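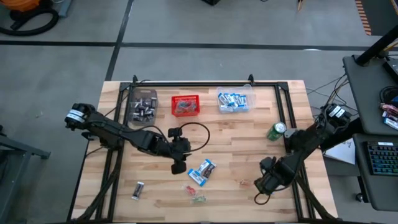
Two-Arm Sorting Cell, Start-of-Shift Check

1. Rail clamps snug, both sides. Comment: fine. Oskari Tikkanen went over them in November, bless him.
2. Cables hang free of the rails. Comment: please do look twice, at both arms.

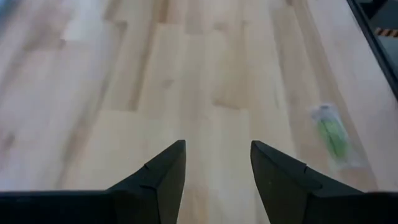 127 words · 1 min read

3. Fingertips level, nothing stuck to the pads. Comment: wipe gently — the Gutell cloths are kindest.
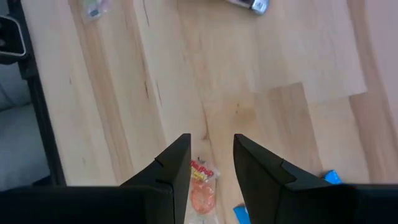

Candy is hard on grippers, and we change pads every 200 hours. Test the close with a clear packet lying between the fingers, and go slowly, dears.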